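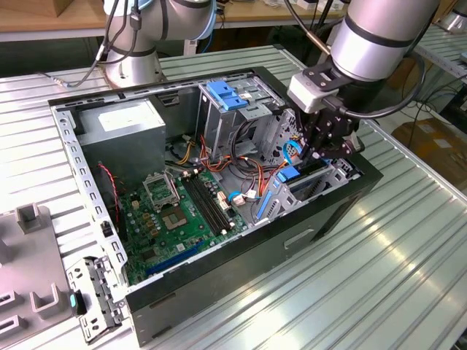

Figure 3. Drive removal station, desktop tower on its side, gripper at the drive cage.

4.2 What the cell took over, and what it handed back

Management at the Plerna site described the new cell to us as taking over "the boring part." The six dismantlers we interviewed agreed that drive removal was boring. They disagreed about whether it had been taken over. Under the old arrangement a dismantler opened a tower, stripped it and pushed the shell down the line, and the hard drive came out somewhere in the middle of this with no more ceremony than a cork. Under the new one the drive is a step with its own station, its own screen and its own column in the shift report.

The Orkodent software that plans the arm's movements sorts each tower into one of two classes, "standard" and "refer." A referred case goes to a person. In the September logs, 83 of the 100 towers we followed were classed as standard, a figure that appears on a poster near the break room. The other 17 don't appear on the poster. They do appear in the interviews, at length. Older cases with stiff latches, cases with a cable routed by somebody in a hurry, and cases with a sticker the software took for a hole all came back to the bench, so that the humans now received a steady diet of the awkward ones. One dismantler told us that her job used to be nine easy computers and a bad one, and that the company had kindly automated the nine. 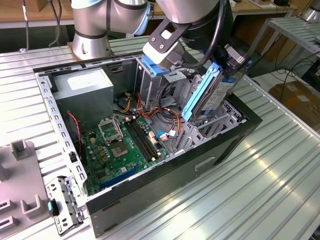

Figure 4. Drive carrier held at an angle in the right half of the case.

The carrier stage produced the strongest opinions. Plastic rails flex, and a person pulling a carrier feels the snag and wiggles without thinking about it. The word "wiggle" had no place in the original task specification. It entered in version 2, after two dismantlers spent an afternoon showing the integrator how they did it, and it is now a parameter with upper and lower limits. Neither of them was paid extra for the wiggle. Both mentioned this.

Espinoza (2017) calls this kind of contribution "donated skill," and the term fits, although our respondents preferred shorter ones. They had also acquired a set of duties that no job description listed: checking that the case sat square, moving loose brackets away from the working area, tightening whatever had worked itself loose, and standing by while the arm thought things over. The Emlow time sheets used at the site offer no code for any of it.

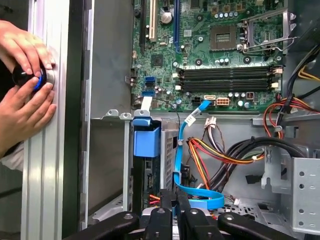 Most of it was booked under "cleaning," which makes the station look, on paper, like the tidiest spot in the building. When we raised this with the shift leads they were not surprised, and one asked us to leave the category alone until the next budget round.

We don't read these findings as a complaint against the cell. Four of the six said their wrists were better for it, and none wanted the old bench back full time. What they wanted was a say in which towers count as standard, and a time code. Section 4.3 takes up the first of these. The second was still under review at the time of writing.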